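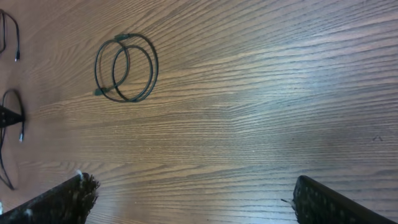
Coiled cable, wood tabletop.

Print this page | E-mail this entry

Workshop notebook, July
Cold room at Urncombe, second visit

Arrived 7:40 a.m. with Maham. Box was holding well above setpoint again and the night log showed the compressor running almost without a break. Customer had already moved the dairy into the small cabinet, so we had the room to ourselves until lunch.

Evaporator first. Ice across the lower third of the coil, clear at the top. Drain pan full and the drain line frozen at the elbow. Thawed it by hand with warm water, no scraping. The drain heater read open circuit, so that is one fault for certain. Replaced it with the spare from the van and wrote the van stock down by one.

Defrost timer is the old Malik mechanical type. Pins were set for three defrosts a day, but the clock was five hours slow, so one of them was landing in the middle of the morning delivery with the door open. Reset the clock. Left the pins where they were for now.

Condenser next. Fins packed with flour dust on the intake side. Maham brushed and vacuumed it, then we washed from the inside out. Head pressure came down once the fan was pulling air through properly. Fan motor current normal, bearings quiet. Sight glass clear after ten minutes of steady running, so I did not add any gas.

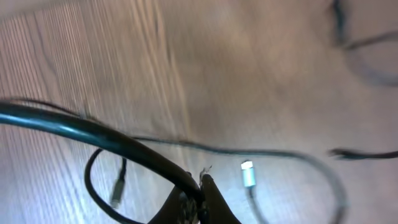
Why does ice build up at the bottom of the coil and not the top?
Meltwater runs down during defrost, and if the drain is blocked it sits in the pan and freezes back onto the lower rows when cooling starts again.

Door gasket is hard along the hinge side and a strip of paper pulls out with no drag in two places. Aqeel Usmani has the profile number from the first visit. He priced a Zernon gasket and a Pleltorberg one, and the Pleltorberg has the longer lead time. Go with the Zernon unless the customer objects.

Hour meter on the compressor reads 2894. The last oil check is not written on the card. We look at these at 4000 normally, but with the short rest periods it has been getting I would like to bring this one forward. Level in the glass was at the middle, color good.

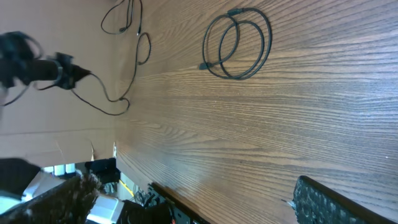

The other thing to sort out before we go back is the high pressure switch. It cuts out where it should, but the reset button sticks and needs a second push. Aqeel to order one along with the gasket.

Timed the pull-down after we closed up. Box air went from 55 to setpoint in 70 minutes with the shelves empty. Slower than I want, though the gasket will account for part of it. Asked the manager to keep the strip curtain down during deliveries and to leave a gap between the top shelf and the fan guard.

To do: gasket, pressure switch, another drain heater for the van, copy the timer settings onto the card inside the panel door.

Print this page | E-mail this entry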